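Opinion | Robotics & Automation
Print this article | E-mail to a friend

Count the failures by room

By Viktória Lakatos

Every few weeks a paper arrives with a success rate in its abstract, and I have started to skip that number. A percentage earned on a bare bench under one lamp says how well a policy does on that bench. It says very little about a flat with a kitchen at one end and a bed at the other, and flats are where the authors say their machines will work.

My argument is simple. Groups who train manipulation policies from hand-held gripper recordings should report results by room, with every room listed, and should stop averaging them into one figure. The method has earned this. Its selling point is that a person can carry the tool into any home and record a task there, so the rooms are the experiment. To gather them with such effort and then fold them into a single mean is a waste.

I worked on the Skeltden packing study, so I am not neutral. We had 1,000 recordings from 14 homes. Jenő Barta wrote the first results table, and it had one row. Enikő Szekeres sent it back and asked for 14. The second table was much less pleasant to read. In 8 homes the policy packed and unpacked well enough that I would have shown it to a visitor. In 2 it hardly closed on anything. The remaining homes sat in between, and the single row had hidden all of it.
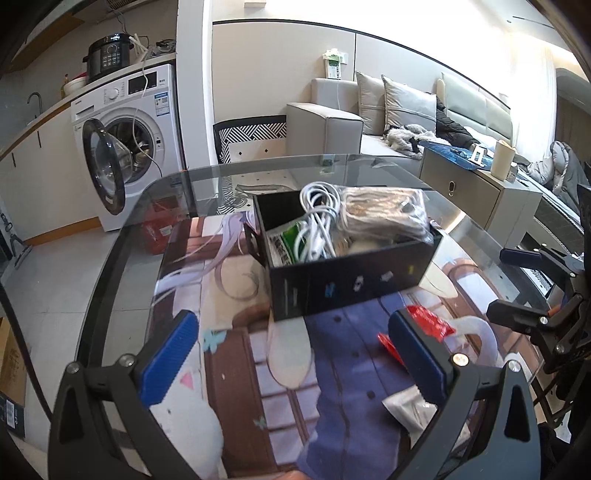
Packing is a good task for showing the problem, and it is less tidy than people outside the field suppose. The objects are mostly thin, soft or shiny, and they change shape when squeezed. The surface matters as much as the goods. Take the table with the open black box on it: the top is glass, and most of it is covered by a large printed mat with pale lavender hair, dark dots and teal shapes in the artwork. A red packet with a shine to it and a crumpled silver-white one are both out on the table beside a box that is already full, with a looped white cable standing up past the rim. A policy has to tell a packet from a drawing, and a fold in the wrapper from a fold in a printed garment. I don't think anyone would design that surface for a benchmark. People do eat and work at tables like it.

Fitzgerald Thibodeaux has put the opposite case to me more than once. He says that rows invite cherry-picking, that readers will go straight to the worst home and call the method broken, and that a few trials in each room give a noisy number. He is right about the noise. The cure is to print the number of trials next to each result and let the reader judge. I have less patience with the rest. If a method is weak on patterned surfaces, the person about to build on it needs to know that before they order parts.

There is also a cost argument, and I take it seriously. Attila Barta ran the evaluations for the Alaoui project and he reckons that going back to each home doubled his work. The Plestier group got round this by evaluating in half their homes and saying so plainly in the text. I would take that over a full average any day. The Wokar release went another way and published the failed trials next to the good ones, with a short note on the surface, the light and the objects for each. It makes dull reading, and I have used it more than any other release this year.

Reviewers could settle the matter quickly. One line in the form would do it, asking whether results are broken down by place of recording and, if they are not, why. Authors answer what they are asked. At present we ask for ablations on network size and get pages of them, while the table and the mat go unmentioned.

Our own paper went out in March with the long table in the main text. One reviewer wanted it moved to the appendix to save space. We cut a figure from the introduction and kept the table where it was.

Filed under: Opinion, Research methods

We use cookies to remember your settings and to see which pages are read. By carrying on, you agree to this. Manage cookies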